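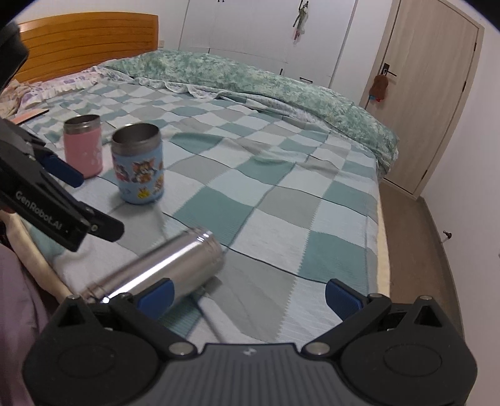

Home Help Topics Ask Search Log in

Getting a mildew smell out of insulated bottles and cups

Asked by brusano_mom in January

My daughter's water bottle came home from winter break smelling like a basement and I can't get rid of it. I've washed it by hand and run it through the dishwasher twice (I know, I know, the box said not to). We own way too many of these things, a plain stainless bottle plus a pink cup with a metal rim and a light-blue one with a cartoon cat and mouse on it, and the cups are starting to go the same way. The bottle is the worst by far. When I unscrew it and sniff, the inside seems okay for a second and then the smell sort of arrives. I paid 34 dollars for that bottle and I'd rather not throw it out. She's had milk in it at least once, maybe more, she won't say. I tried vinegar overnight and now it smells like a basement with salad in it. Is there something stronger that's still safe to drink out of after? Also I'm worried about the cartoon cup because the print on those always seems to come off if you look at it wrong.

3 answers

Kęstutis Lapiņa

I'd bet money it's the gasket. Look inside the lid for a soft ring, usually clear or white, and pry it out with the handle end of a teaspoon. Don't use a knife — I sliced one that way and then had a bottle that leaked all over a backpack. If the ring has a gray or pinkish film on the underside, there's your smell.

What I do: wash the ring and the groove it sits in with dish soap and an old toothbrush, get right into the threads of the lid and the threads on the neck, and then do the bottle itself separately. For the bottle, a big spoonful of baking soda, hot water from the tap, lid OFF, leave it till the next morning. Dump it, brush it, rinse it a lot. If it still stinks after that, try the oxygen type cleaning powder (the unscented kind, check that the label says it's okay for food things and go by the amount on there). Same deal, lid off, because it fizzes and you don't want pressure building up in a closed bottle. And please don't mix it with the vinegar, rinse all of that out first.

Then let everything dry apart. I mean really apart, ring out of the lid, bottle upside down on a rack with a gap under it. I used to screw mine together at night because it looked tidier on the counter and I had this same problem for most of a year before my sister told me to quit it.

For the cartoon one I'd just keep the outside out of the soak. Fill it, don't dunk it. Soft sponge on the print and keep it out of the dishwasher from now on. We have a dinosaur one that went in every night and he's mostly a tail at this point.

If the ring still smells after all that, it's soaked in for good and you need a new one. The hardware store in Clerkham had a drawer of them last I looked, or write to whoever made the bottle. Mine sent me two and only charged postage.

71 people found this helpful

skurnik_road

denture tablets. two of them, warm water, couple hours. works on coffee too

hordiienko_k

Seconding the gasket. One thing though, you ran it through the dishwasher, so check whether it still keeps stuff cold. Heat can mess up the seal between the walls on some of them. Put hot water in and feel the outside after a few minutes — if it's getting warm all over, the insulation's gone and I wouldn't spend all weekend scrubbing it. It'll still hold water fine, it just sweats.

Also I don't agree about the toothbrush for the bottle, get a proper long bottle brush, you can't reach the bottom with a toothbrush and that's where old milk sits.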